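Relden — Jornada sobre organización textil. Notas de la ponencia

Apertura. Presentar el tema: la ropa oscura y su lectura a corta distancia. Los pliegues profundos ocultan el corte de la prenda. 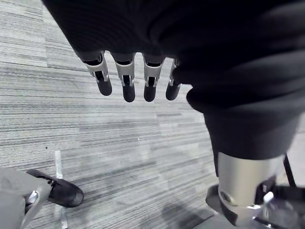

Tejido negro con pliegues y pernera.

Segunda parte. Exponer la clasificación previa por color — criterio adoptado en Bowen — y el uso de cestos ventilados. Conceder 40 segundos a la lámina.

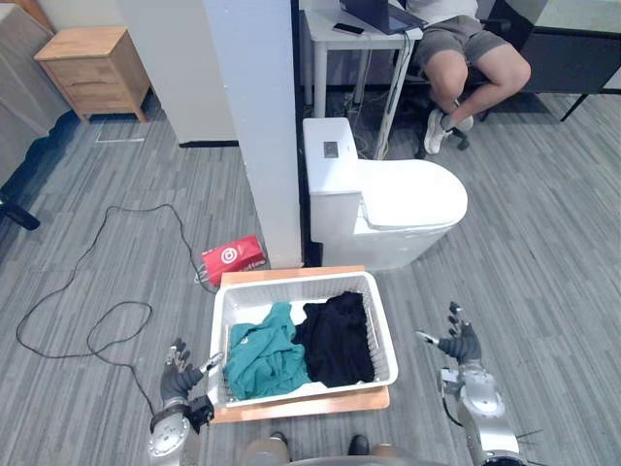 Cesto blanco con dos prendas, verde azulado y negra.

Cierre. Remitir a la guía de Gendard y abrir el turno de preguntas.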